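# Reading the old hand

Feb 24, 2024

Rosemarie Fröhlich learned to read her grandmother's handwriting when she was nine, and she says she didn't know at the time that it was a skill. The letters came in a biscuit tin. Her grandmother wanted them read aloud in the evenings and her own eyes had gone, so the job went to whichever child sat still longest.

"I thought all old people wrote like that," she said. "I thought you got to a certain age and your writing turned into a picket fence."

What her grandmother wrote was Kurrent, the German handwriting that was taught in schools until the 1940s and then dropped. Few people born after that can read it, Germans included. Fröhlich can, and for most of her adult life people in Gisurham and the towns nearby have been bringing her things they can't make out: letters, baptism certificates, the front pages of Bibles, recipes, a bill for a horse.

She writes each one into a notebook with a number and a one-line summary. The last number in the notebook is 1003. It belongs to a postcard from a man who had missed a train.

"That's the whole of it. He missed the train and he'd come on the next one. The family had kept it in the good cabinet with the christening gown. They were sure it was something important."

I asked whether they were let down.

"A bit, yes. People are, often. They've had it in the house for three generations and they've built something around it. Then you read it and it's the price of seed potatoes." She shrugged. "I like the potatoes, myself. You find out what people ate."

The trouble with Kurrent, she explained, is that so many of the letters are made from the same short upstroke and downstroke. A lower-case *e* looks like an *n*. An *n* looks like a *u*, except that the *u* has a little bow over the top, and a writer in a hurry leaves off the bow. The *h* goes above and below the line and looks like nothing in the modern alphabet. The *s* has more than one form, depending on where it falls in the word. Beginners usually try to go letter by letter, and she thinks this is a mistake.

"You start with what you know. There's nearly always a date and a place at the top, and there's nearly always a 'dear' somebody. So you've got your capital L, you've got your *i* and your *e* and your *b*. Write them down on a bit of paper exactly the way that person made them. Then there's the name at the bottom. By the time you've done the top and the bottom you have half an alphabet, and you haven't read any of the letter yet."

She keeps these alphabets. Each regular writer gets a sheet, and if a family brings in more letters ten years later she takes the sheet out again. Some sheets have been used so often that they have gone soft at the folds.

Spelling is a separate problem. Many of the letters she sees were written by people with a few winters of schooling, and they spelled as they spoke. She reads those passages out loud. "You look at it for twenty minutes and it's rubbish. Then you say it the way my grandmother would have said it and there it is, it's 'the cow has calved'."

The oldest piece she has worked on is dated 1748. It is a godparent's letter, a folded sheet given to a child at baptism with a verse and the godparent's name inside, and it belongs to the family of Lutz Ostermann, who farms on the Jakthorpe road. Ostermann's father had always called it the land deed. It was kept with the insurance papers and was once taken to a solicitor.

"The solicitor charged him for looking at it, too," Fröhlich said. "He couldn't read a word."

Ostermann told me later, on the phone, that he wasn't bothered to learn it wasn't a deed. The land it was supposed to be a deed to was in Silesia. He has had the sheet framed behind museum glass on Fröhlich's advice, and hung in the hallway away from the window.

Four years ago the Gisurham library asked her to teach a class. She said no twice. She had never taught, and she did not like the idea of standing up in front of people. In the end she agreed on the condition that everyone would sit, herself included, and that each person would bring something of their own to read.
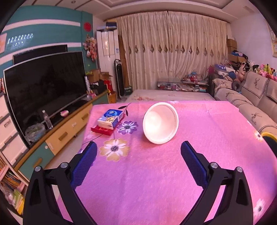
For Suha Qudah the first month was the hardest, and she came close to giving it up. She had no German when she joined, she told me, only a shoebox of letters from her husband's side and a wish to know what was in them. She learned the handwriting and the language together, and she now thinks it helped. The others kept guessing at words they half knew. She couldn't guess, so she had to look at what was on the page.

Fröhlich agrees with that. "Suha's the most accurate reader I've got. She'll hand me a line with every letter right and say, 'What does that mean?' The German speakers hand me a lovely sentence that isn't there."

The class runs for two hours with a break for tea. They work in pencil only. Pens stay in bags, and so do hand creams. Originals are read once, photographed, and put back in their folders, and after that everyone works from enlarged copies. Fröhlich prints them at twice the size with wide margins and has the class write the modern letters underneath, word by word, with a gap where they are not certain.

She is firm about the gap. "If you don't know, leave it open. Don't put in your best guess and think you'll come back to it. You won't. You'll read it the next time and believe it."

I asked her for a case where that had happened, and she gave me one of her own. Early on she read the name of a village as Thalheim, wrote it in without a question mark, and sent a man called Joscha Stüber off to search the church books of the wrong place. He spent most of a year at it. The word was Tralheim, or she thinks now it was, and the family turned up in the second book he opened.

"He was very decent about it. He still sends me a card at Christmas. He prints it in capitals."

There is software for this now. The library pays for a program named Clusico, which takes a scan of a page and gives back typed text, and I expected Fröhlich to dislike it. She uses it most weeks. She finds it good on clerks' writing, the church registers and court books where one trained person wrote in the same way for thirty years. On private letters it is less use, and on pencil it is hopeless.

"It makes the same mistake my German speakers make. It would sooner give you a real word than a gap. I had it tell me a woman's brother had died of *Butter*. Well, he hadn't, I hope."

Her practice is to do the page herself first and then run it through the program and compare. Where the two differ she goes back to the scan. She reckons that she is wrong often enough to make it worth the trouble.

The fee has not changed in years. It is 60 dollars for a letter, whatever the length, and nothing if she can't read it. Class members pay only for their copies. She knows she could ask for more. Hauke Rothe, a dealer in old books and papers who sometimes sends her work, has told her so several times, and when I spoke to him he told me as well. He charges his own customers a good deal more for the same service and passes the jobs to her.

"Hauke's got a shop to heat," she said.

I wanted to know about the letters that aren't about potatoes. She took some time over this. There have been bad ones, she said, and she has had to work out for herself what to do with them. She has read people the news of a first wife they hadn't heard of. There was a child left behind with an aunt – with the arrangements set out quite coldly, so much for board and so much for shoes – and the grandchild of that child was sitting across from her.

She used to read letters aloud on the spot as she went. She doesn't do it any more. She takes the letter in, reads it alone, and rings up before she hands anything over. If there is something hard in it she says so and asks whether they want all of it.

"Most want it. One lady said to put it in an envelope and she'd decide. That was six years ago and as far as I know it's still in the envelope. That's up to her."

She does not leave things out. A son once asked her to give his mother a version with one paragraph missing, and she told him he could do that himself with a pair of scissors, but the typed copy from her would have the lot.

What she'd like to see, before she stops, is somebody in the district who can take on the difficult hands. Two of the class are nearly there. She has started giving them her worst pages, the ones with writing across the writing, where a person short of paper filled the sheet, turned it sideways and kept going. Cross-written letters take her a day each. You read with a ruler, she said, and you stop when you notice you've read the same line three times.

She has one of her own that she has never finished. It was in the biscuit tin, underneath, and it wasn't one her grandmother asked to have read. The ink has gone pale brown and the paper is so thin that the back shows through to the front. She knows who wrote it and that it was sent in February. She has the opening, most of the second page, and the signature.

"There's a gap in the middle," she said. "I've left it open."

The class takes new members at the start of each term. Names go on the list at the library desk. Bring a pencil, a magnifying glass if you have one, and a single page to start with.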